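Stellenausschreibung

Lektorin / Lektor (m/w/d) für übersetzte Kinder- und Jugendliteratur

Der Avine Verlag sucht zum Mai eine Lektorin oder einen Lektor (m/w/d) für den Programmbereich Übersetzte Kinder- und Jugendliteratur. Die Stelle ist in Vollzeit zu besetzen und zunächst auf 2 Jahre befristet. Eine Übernahme in ein unbefristetes Arbeitsverhältnis wird angestrebt. Dienstort ist das Verlagshaus; mobiles Arbeiten ist nach Absprache mit der Programmleitung möglich.

Der Verlag veröffentlicht Bilderbücher, Erstlesetitel und erzählende Literatur in deutscher Erstübersetzung. Die lieferbare Backlist umfasst 3.013 Titel. Die Reihe »Hirano« ist dem Bilderbuch aus Ostasien gewidmet, die Reihe »Bindar« der erzählenden Literatur aus West- und Zentralafrika für Leserinnen und Leser ab dem Grundschulalter. Beide Reihen werden vom Programmbereich gemeinsam betreut und sollen in den kommenden Programmen um Sachbilderbücher erweitert werden.

Ihre Aufgaben

Prüfung fremdsprachiger Manuskripte und Leseexemplare sowie Erstellung von Gutachten für die Programmkonferenz
Auswahl und Betreuung der Übersetzerinnen und Übersetzer, einschließlich der Durchsicht von Probeübersetzungen
Redaktion der Übersetzungen bis zur Druckreife, Abgleich mit dem Originaltext und Prüfung der Bildunterschriften
Zusammenarbeit mit der Lizenzabteilung bei Optionen, Vertragsverlängerungen und Rückrufen von Rechten
Abstimmung mit Herstellung und Grafik zu Handlettering, Satzspiegel und Umschlag
Verfassen von Vorschau-, Klappen- und Katalogtexten
Vertretung des Programmbereichs auf den Buchmessen und bei Vertreterkonferenzen

Ihr Profil

Vorausgesetzt werden ein abgeschlossenes Hochschulstudium der Literaturwissenschaft, der Übersetzungswissenschaft, einer Philologie oder eines vergleichbaren Fachs sowie ein abgeschlossenes Verlagsvolontariat oder eine gleichwertige Berufspraxis im Lektorat. Sie verfügen über sehr gute Kenntnisse des Englischen und mindestens einer weiteren Sprache, aus der Sie sicher lesen und redigieren können. Kenntnisse des Japanischen, Chinesischen, Portugiesischen oder Französischen sind von Vorteil. Der Umgang mit Korrekturzeichen, Stilvorlagen und dem Redaktionssystem Sirik sollte Ihnen vertraut sein; eine Einarbeitung in Sirik wird bei Bedarf angeboten.

Erwartet wird ferner die Bereitschaft, sich mit den Veröffentlichungsbedingungen in den Herkunftsländern auseinanderzusetzen. Hierzu gehören Genehmigungsverfahren, Altersfreigaben und Eingriffe in Text oder Illustration. Liegen von einem Werk mehrere Fassungen vor, ist gegenüber der Programmleitung schriftlich zu begründen, welche der Übersetzung zugrunde gelegt werden soll.

Wir bieten

Die Vergütung beträgt 3.000 Euro brutto monatlich während der Probezeit und wird im Anschluss nach Berufserfahrung neu festgesetzt. Hinzu kommen ein Zuschuss zum öffentlichen Nahverkehr, die Übernahme der Kosten für fachbezogene Fortbildungen und ein Freiexemplar jeder Neuerscheinung des Hauses. Die Einarbeitung erfolgt durch Idalina Louro, Leiterin des Programmbereichs. Ansprechpartner in der Lizenzabteilung ist Ikechukwu Jibrin.
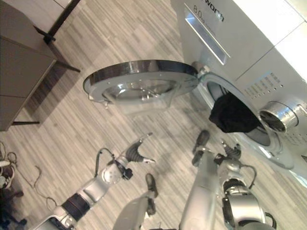

Bewerbungsverfahren

Ihre Bewerbung richten Sie bitte ausschließlich in elektronischer Form und in einer zusammenhängenden Datei an die Personalstelle des Verlags, zu Händen von Ifeoma Adeleke. Beizufügen sind:

Anschreiben mit Angabe des frühestmöglichen Eintrittstermins
tabellarischer Lebenslauf
Zeugnisse und Nachweise über Sprachkenntnisse
ein Gutachten zu einem bislang nicht ins Deutsche übersetzten Kinderbuch Ihrer Wahl, Umfang höchstens 2 Seiten

Das Gutachten soll eine knappe Inhaltsangabe, eine Einschätzung der sprachlichen und bildnerischen Qualität und eine begründete Empfehlung enthalten. Titel, Originalverlag und Altersgruppe sind anzugeben. Bereits an anderer Stelle veröffentlichte Besprechungen können nicht berücksichtigt werden.

Die Vorstellungsgespräche finden im Verlagshaus statt und beginnen jeweils um 10 Uhr. Am Gespräch nehmen die Programmleitung, die Personalstelle und ein Mitglied des Betriebsrats teil. Reisekosten werden gegen Vorlage der Belege bis zur Höhe einer Bahnfahrt zweiter Klasse erstattet.

Schwerbehinderte Bewerberinnen und Bewerber werden bei gleicher Eignung bevorzugt berücksichtigt. Bewerbungen von Personen mit eigener Migrationsgeschichte sind ausdrücklich erwünscht. Die eingereichten Unterlagen werden nach Abschluss des Verfahrens unter Beachtung der datenschutzrechtlichen Bestimmungen gelöscht.

Fachliche Rückfragen beantwortet Idalina Louro, Fragen zum Verfahren Ifeoma Adeleke. Telefonische Auskünfte erteilt das Sekretariat, Asabe Akpan, werktags von 9 bis 12 Uhr.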